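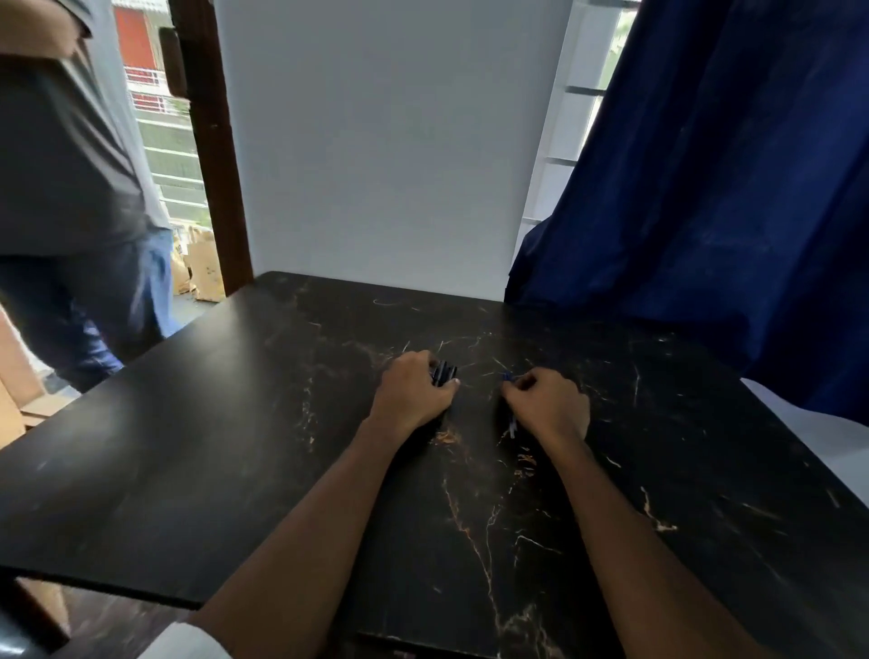

Stylos en main, sur une table d'aspect marbre noir.

La municipalité de Fodthorpe ouvrira en septembre un service de prêt d'outillage à main et d'outillage électroportatif destiné aux artisans du second œuvre installés sur son territoire. Le dispositif, dont la gestion a été confiée à la société Vondura, sera accessible aux menuisiers, aux plaquistes, aux poseurs de parquet et aux entreprises de petite serrurerie.

Le fonds initial comprendra environ 2000 outils, répartis entre deux dépôts : le premier dans les anciens ateliers Mondal, le second rue de la Bastora, à proximité de la gare de marchandises. Les scies plongeantes, défonceuses et lasers de chantier seront conservés exclusivement rue de la Bastora, où un poste de contrôle et d'affûtage a été aménagé.

L'adhésion annuelle est fixée à 400 euros par entreprise. Une caution de 500 euros sera demandée pour les machines stationnaires et restituée après vérification du matériel. Les apprentis inscrits dans un centre de formation pourront emprunter l'outillage à main sans frais, sur présentation d'une attestation de leur établissement. 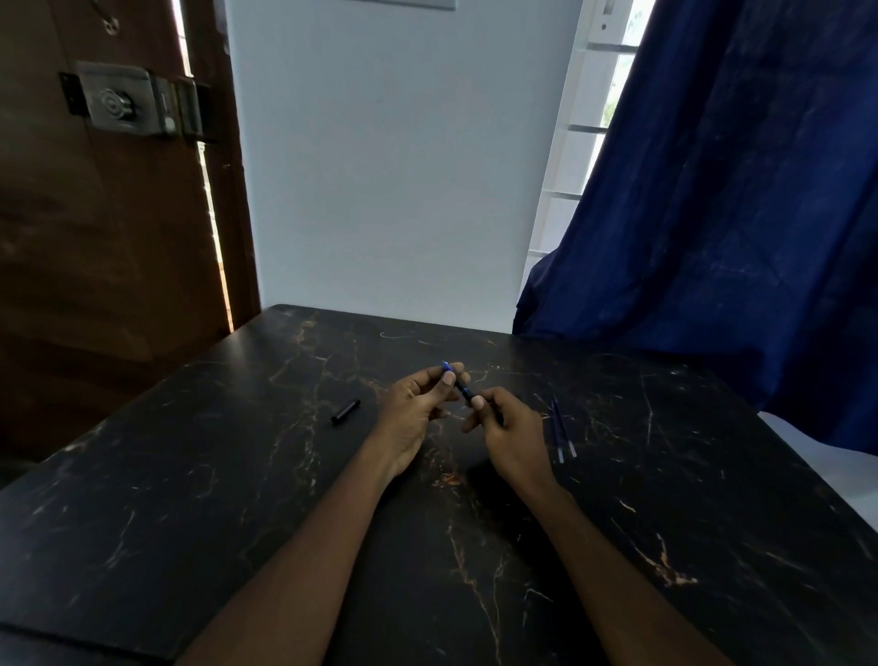 Un stylo tenu entre le pouce et l'index.

La durée du prêt ne pourra excéder dix jours ouvrables, renouvelables une fois si aucune autre demande n'a été enregistrée. Les consommables (lames, forets, abrasifs) restent à la charge de l'emprunteur. Toute détérioration devra être signalée au dépôt d'origine le jour même.

Les dossiers d'adhésion peuvent être retirés à l'accueil de l'hôtel de ville, de 9 heures à 12 h 30, ou auprès de Vondura. Ils doivent être accompagnés d'un justificatif d'immatriculation et d'une attestation d'assurance professionnelle en cours de validité. Un bilan d'utilisation sera présenté au conseil municipal à l'issue de la première année d'exercice.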